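# Tiroir en bois qui coince quand le temps est humide : poncer ou cirer ?

**Hülya Canpolat**

Bonjour à toutes et à tous. Je m'excuse d'avance pour mon français, je l'ai appris assez tard.

J'ai acheté l'année dernière une petite commode en chêne dans une brocante à Kornau. Les tiroirs n'ont pas de rails en métal, ils glissent bois sur bois. Pendant l'hiver tout allait très bien. Depuis le mois d'août, le tiroir du haut se bloque à mi-chemin et je dois tirer avec les deux mains. Les deux autres sont un peu durs, mais ils fonctionnent.

J'ai déjà essayé du savon sec sur les côtés. C'était mieux pendant une semaine, ensuite c'était pire, avec une sorte de pâte grise dans les coins. La commode est dans l'entrée, contre un mur qui donne au nord. Est-ce qu'il faut poncer les côtés du tiroir ? J'ai peur d'enlever trop de bois et d'avoir un tiroir qui danse en hiver.

---

**Bernd Fröhlich**

Bonjour Hülya,

Je ne suis pas menuisier de métier, mais je restaure des meubles depuis longtemps, et votre problème est très classique. Le bois massif gonfle en largeur, donc perpendiculairement au fil, et presque pas en longueur. Pour un tiroir, cela signifie que les côtés deviennent plus hauts. Souvent on ponce les faces extérieures alors que le frottement se trouve sur le chant supérieur.

Je vous conseille de ne rien poncer pour le moment. Sortez le tiroir complètement et videz-le. Ensuite, enlevez d'abord le savon, avec un chiffon à peine humide, et laissez sécher deux ou trois jours dans une pièce chauffée ou bien aérée. Le savon attire l'humidité, c'est pour cela que vous avez cette pâte.

Quand le bois est sec, frottez un crayon gras sur tous les chants, remettez le tiroir et faites quelques allers et retours. Là où le crayon est devenu brillant ou effacé, ça touche.

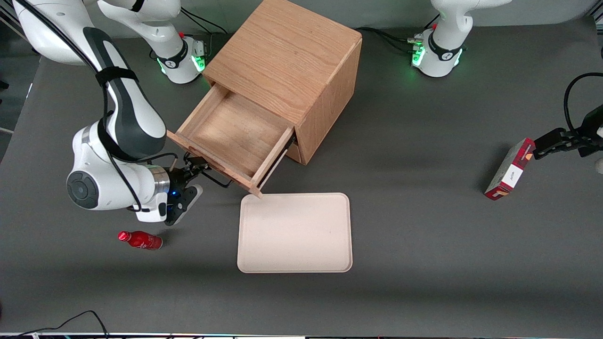
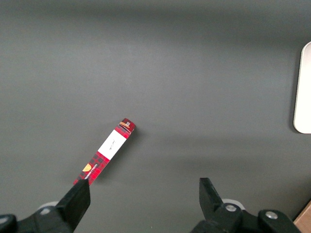
Si les traces sont seulement sur le chant du haut, prenez un papier de grain 240 environ, collé sur une cale bien plate, et passez quatre ou cinq fois, pas plus. Essayez, puis recommencez si nécessaire. Il faut toujours travailler dans le sens du fil. Pour finir, mettez de la paraffine ou un bout de bougie blanche, sans parfum et sans colorant. La cire Simach convient aussi, mais une boîte coûte cher pour un seul tiroir.

Regardez également le fond. S'il est en bois massif et s'il est collé dans la rainure, il peut pousser les côtés vers l'extérieur. Dans ce cas le ponçage ne résout rien et il faut libérer le fond, ce que je ne ferais pas sans voir le meuble.

---

**Tanko Oyewole**

moi j'ai mis du silicone en spray et ça glisse tout seul depuis

---

**Nneka Edet**

Je me permets de déconseiller le silicone sur un meuble ancien : il pénètre dans le bois et après, aucun vernis ne veut plus tenir à cet endroit.

Pour le reste je suis d'accord avec Bernd, mais j'ajouterais une chose. Un mur au nord est souvent froid et l'air humide reste derrière le meuble. Avancez la commode de quelques centimètres. Chez moi cela a suffi pour deux tiroirs sur trois, au bout d'un mois. Maintenant je surveille avec un hygromètre et j'essaie de garder l'air à 50 %.

---

**Hülya Canpolat**

Merci beaucoup ! Le test du crayon montre une trace brillante sur le chant du haut, côté gauche, seulement vers l'arrière. J'ai avancé la commode et j'attends dimanche pour poncer. Le fond bouge un peu quand je le pousse avec le doigt, donc je pense qu'il n'est pas collé.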